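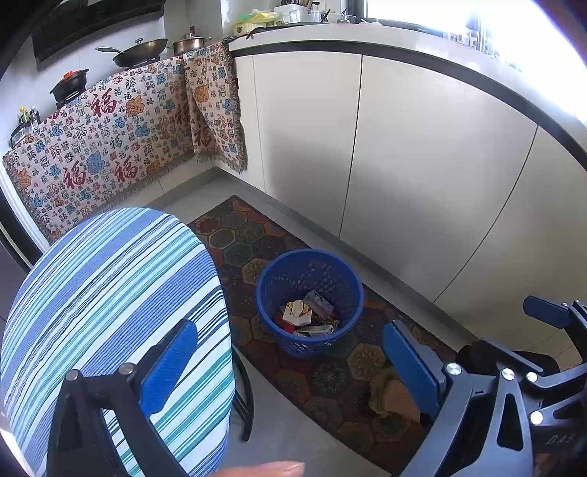

Small trash, striped cloths and a rug underfoot: tips for the room where everyone snacks

4 min read

Most of the litter in a living room or dining corner is light and dry. Wrappers, little cardboard boxes, the sleeve off a packet, a knotted bag from the bakery. It doesn't smell and it doesn't weigh anything, so it sits on the table for days. The tips on this page are for that kind of mess. They don't cover kitchen garbage, which needs a lid and a liner and a different page.

Put the basket where the wrappers are opened

A waste basket in the hall is no use to a person eating cookies at the table. Set it on the floor within reach of a seated arm. Next to a chair is good, and beside the table leg is fine too if no one's feet go there. If you find wrappers on the table two evenings in a row, move the basket closer before you start reminding people.

A mesh basket works well for dry trash. You can see how full it is from across the room, and it wipes clean with a damp cloth. Don't use one for tea bags, apple cores or anything that drips, especially if it stands on a rug. For those, carry a plate to the kitchen.

Flatten boxes before they go in

Small cartons are mostly air. Open both ends, press flat, and slide them down the side of the basket. A box dropped in whole will hold up everything that lands on top of it, and the basket looks full when it is half empty. If your town collects cardboard, keep the flat ones standing against one side so you can lift them out together on collection day.

Foil and plastic wrappers spring open again. Fold them in thirds the long way and tie a loose knot. It takes a few seconds and they stay down.

Plastic bags on the table

Empty bags are the worst offenders. A crumpled bag takes up the space of a dinner plate and hides whatever is under it. Before you throw one out or put it away, do this in order:

1. Feel along the bottom for anything left inside. Small wrapped candies get lost this way, and so do receipts.
2. Shake crumbs out over the sink or the basket, never over the cloth.
3. Press the air out with your forearm, from the bottom of the bag toward the handles.
4. Fold lengthwise until it is a strip as wide as two fingers, then roll it up.

Rolled bags keep in an empty tissue box. Mine holds 30 before it gets awkward. When it's full, stop saving them.

Bags that have been knotted shut are rarely worth untying. If there's food in one, snip it below the knot and move the food to a jar or a clip-top tub. If it only has paper in it, it is already a neat parcel of trash. Leave the knot alone and drop it in.

Clear a round table from the far side

On a square table you can sweep everything into one corner. A round one has no corner, and things pushed to the edge fall off. Stand on the side you normally sit on, reach across, and bring the farthest items in toward the middle first. Then sort them in one pile: food, trash, things that belong in another room. Take the trash away before you deal with the rest.
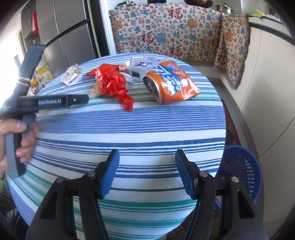
Bags and small wrapped items on the far half of a round table.

Philomena Boateng wrote in to say she keeps a shallow bowl in the middle of her table for snacks that are still sealed, and anything outside the bowl at bedtime is thrown out or put away. I tried it for the whole of March. It works as long as the bowl is small. With a big bowl you just get a big pile.

Striped cloths and seat covers

Stripes are forgiving. Dark bands hide tea and the white ones tell you when it's time to wash. Some notes:

— If you have a cloth and a seat cover in similar stripes, wash them together every time, even if only one is dirty. Otherwise one fades ahead of the other and they stop looking like a set.
— Cool water, inside out for covers with elastic. Shake outdoors first. Crumbs turn to paste in the machine.
— On a round table, smooth the cloth from the center outward with flat hands. Pulling at the hem makes the stripes bend in odd places.
— Elastic covers on round seats creep forward as people get up. Turn the cover a quarter every week so the same spot isn't always under the strain.
— Treat grease marks with a drop of dish soap, left on for 2 hours, then wash as usual.

Lorne Dhillon asked whether it's worth ironing a seat cover. No. Put it on slightly damp and sit somewhere else until it dries.

The rug under it all

A busy pattern in browns, reds and greens will hide a week of crumbs, and that is a good reason to vacuum by the calendar and not by eye. Go slowly along the length, then once across. Lift the basket and do the patch beneath it, where bits fall through or miss the rim.

Chair legs with thin metal frames leave dents in pile. Shift the chair by the width of a hand each time you vacuum. For a dent that's already there, lay an ice cube on it, let it melt, blot, and lift the pile with a fork. Test a hidden corner first on any rug whose colors might run.

If the rug slides, a strip of non-slip mat at each end is enough for most long, narrow ones. Check that the edges lie flat near the chair. A curled edge will trip someone carrying a tray.

Emptying day

Pick one evening and empty the basket then, full or not. We do it the night before the trucks come. Turn the basket over into an open sack held against the floor, tap the base, and look inside for anything stuck in the mesh. Sticky candy papers come away with warm water. Wipe the rim last, as it gets handled the most — then put the basket back exactly where it was.

Contact us | © 2023 Grasulholm Home Pages | Back to top
98 shares | 4 comments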